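Print this ticket | E-mail this ticket

Ticket 824 — Folded shirts coming out crooked, stacks won't fit the bins
Opened by: Yeison Rivadeneyra
Area: Folding, Golley building
Status: Closed, with one thing left to watch
Opened: 20/05/2024

What is happening

Hello all, and thank you in advance for your patience, because I am going to tell this the long way. The cotton T-shirts for the Poduval order are leaning. A single shirt looks perfectly fine when you fold it, but by the time there are ten or twelve in a stack the whole thing tips over to one side like a tired layer cake, and then it won't slide into the gray Binon bins without somebody squashing the top ones. I pulled 80 shirts from yesterday's finished lot and refolded them myself last night. A good many had one shoulder sitting lower than the other under the fold, and the hem peeking out at the back.

The order is 688 shirts in all and nearly half are done, so I would love to sort this out before we go much further.

What I tried first

The shirts themselves. I wondered if the batch had been cut badly, so I laid several one on top of another, unfolded, and matched the seams. They line up nicely. A few have side seams that wander toward the front, as cheap cotton knit will after a wash, but it isn't enough to explain the lean.

The folding card. We have been using the Listum card, the stiff one with the rounded corners. I measured it against the old one and it is the same width. I did find that two of our cards had gone soft along one edge, so those went in the recycling and I opened new ones. A small improvement, and I was very hopeful for an hour, but no.

The bins. Same bins as always. I'm sorry I doubted them.

Update 1

I spent the morning just folding slowly and paying attention, and I think the trouble comes before the first fold is even made. We had got into the habit of lifting a shirt out of the basket, giving it one shake, and dropping it down flat. It lands with a twist in it. One sleeve goes underneath, you smooth the front with your palm, and it looks lovely, but the back layer is still bunched and off to one side. Everything you fold after that is folded around the bunch.

So please try it this way for now:

Take the shirt by the two ends of its top edge and pull until that edge is straight. Don't tug hard, knit will stretch on you and stay stretched. Let the rest hang. If a sleeve or the hem is twisted, it will show while the shirt is hanging, so shake it out then. Lower the bottom hem first, and let the shirt follow it down toward you.
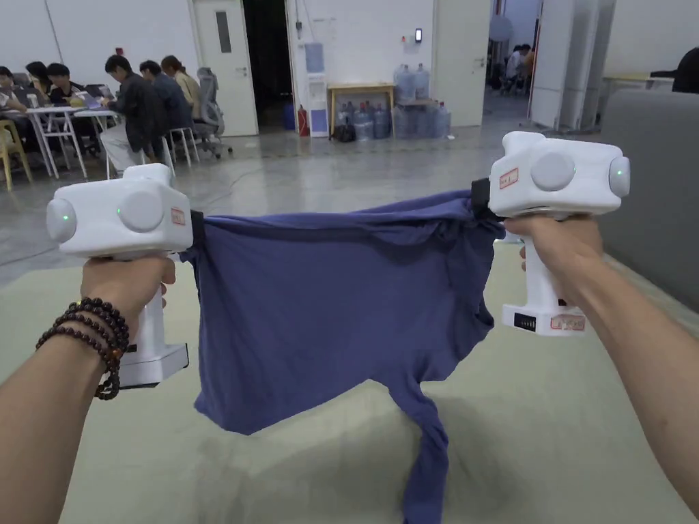
The top edge is the easy part, to be fair. You can have it pulled nice and taut and still have a whole mess of folds and wrinkles going on underneath, so keep looking down the length of the shirt before you let it touch anything. I was guilty of skipping that for most of the first batch. Once it is down, slip a hand inside and run it flat along the back layer, then smooth the front, then reach for the card.

Update 2

Much better! I stacked a full bin with shirts done the new way and it stood up by itself all through lunch. It does add a few seconds to each shirt, and I know that is a nuisance, but we are saving it again at the bins, where we had been refolding the worst ones anyway.

One small snag — the larger sizes are long enough that the hem drags when you hold them at chest height. Just lift your hands a little higher, or step back half a pace as you lower it.

Resolution

Leaning stacks were caused by shirts being laid down twisted. Straighten the top edge, let it hang, shake out the sleeves, hem down first, smooth the back layer before the front. Soft folding cards replaced. The shirts folded before this ticket are being checked bin by bin, and only the ones that lean will be redone.

Still to watch: the wandering side seams. If you get one, fold to the shoulders and ignore the seam. Set it aside if it looks really bad and I will have a look at it.

Thank you, everyone, for putting up with me hovering over the baskets.

Yeison

Print this ticket | E-mail this ticket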